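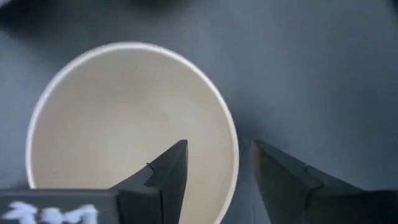

Oda Kvistmark
Lecturer in Food and Domestic Life, Zillatbridge

4. The bowl at home

4.1 Why bowls deserve their own section

The earlier sections dealt with what people in Zillatbridge and Ballach cook on winter evenings. We now come to what they eat it from, and I will admit that this was the part of the Memard study I looked forward to most. Plates have been written about at length. Bowls tend to get a line or a footnote, even in work on soup, and yet when we asked people to tell us about supper it was the bowl they reached for first - often literally, getting up mid-sentence to fetch one from the cupboard.

We visited 40 households, all of them during December, and sat down to at least one hot meal in each. Hosts were asked to serve whatever they would have served without us. Most made broth with barley, bean soup, or the thick potato dish known in Ballach as spoon bread (it contains no bread). We took notes on who filled the bowls, who carried them, and how each person held theirs while eating. We then asked to see the cupboard. That last request brought out wonderful talk, far more than the interview questions we had worked on so carefully, and much of what follows comes from conversations held standing up in kitchens.
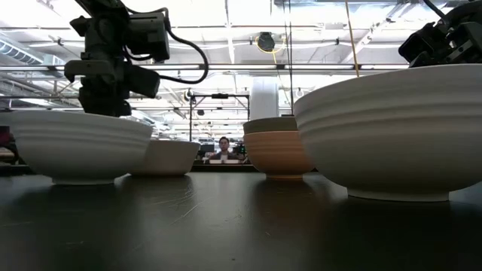 Carrying a full bowl from stove to table is a small skill that children learn early, and the words adults use to teach it are strikingly alike from one kitchen to the next. "Thumbs on the edge, fingers under" came up in both towns. The shape of the bowl matters a great deal to this advice. A wide bowl with a flared rim on a narrow foot ring, like the large white one at left in Figure 2, gives the thumbs a ledge to press on and leaves room beneath for the fingertips. People also had strong feelings about ridges on the outside wall. Some liked the grip, and others complained that dried soup collected there. One grandmother in Ballach showed us how she turns a bowl against her palm to check it after washing, and she did it so quickly that we had to ask her to do it again, twice.

Children were usually trusted with a full bowl well before they were trusted with a ladle. Several parents remembered the exact meal. These memories were told with real pride, and in the Zillatbridge homes they were often told by the child in question, who corrected the parent on what kind of soup it had been.

4.2 Favorites and leftovers

In 19 of the households at least one person had a bowl that the others did not use. We call these favorites, the word people themselves preferred. A favorite was rarely the best bowl in the house. It might be the last piece of a broken-up set, or a gift, or something bought at the Nông market on a trip that had otherwise gone badly. Almost everyone could say where their favorite came from, and many could say what they had eaten from it first.

Bowls without an owner had a different life. They held peelings, rising dough, keys, eggs on their way from the shed. When guests came they moved back to the table, and hosts sometimes apologized for the mix of colors. We saw no sign that guests minded. In fact the mixed table led to some of the liveliest meals of the study, with visitors choosing a bowl by color and then defending the choice through the second helping.

Storage shaped these habits too. Bowls kept in a stack are used from the top down, so whichever one is washed last is likely to be first out the next evening. A stack of mixed bowls, such as the three nested together in Figure 3, puts the bottom one at a clear disadvantage. People who loved a particular bowl knew this perfectly well and kept it somewhere else, on a hook shelf or beside the bread. 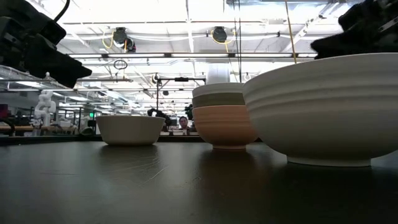 4.3 Setting out and sharing

Ballach and Zillatbridge differ most in how the food gets into the bowl. In Ballach the pot stays on the stove, and the cook fills each bowl and hands it over. In Zillatbridge the empty bowls are set out first, one to a place, and the pot comes to the table. These are the two main patterns, though some homes switched between them depending on how heavy the pot was.

The Ballach way gives the cook a good deal of say. She or he decides who gets the meat and who gets the extra dumpling, and the order of handing over follows rules that everyone knew and few had ever spoken aloud. Guests come first, then the youngest. The person who brought in the firewood comes next, a detail we missed entirely until a teenage boy pointed it out with some force.

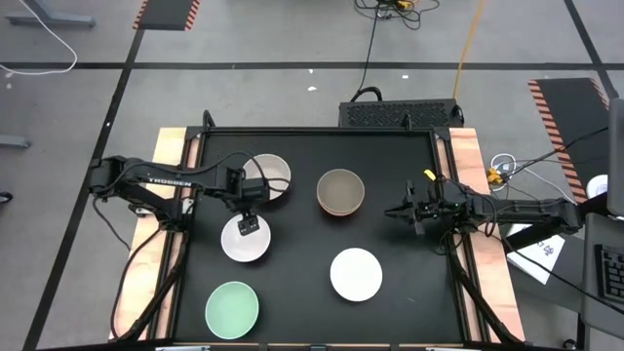 In Zillatbridge the talk starts sooner. With the dishes already laid out and the pot in the middle, people help each other, pass things across, and argue cheerfully over portions. A plate may be added for bread or for bones. Second helpings need no permission, though there is an unspoken rule that the ladle goes back with its handle toward the person who has eaten least. I was delighted by this rule and have adopted it at home.

Both patterns changed when someone was ill or tired. A tray appeared, a smaller bowl was chosen, and the favorite, if there was one, was brought out without being asked for. Hosts spoke of this as ordinary good manners. We return to it in Section 5, where the notes on meals carried to neighbors are set beside the recipes for broth.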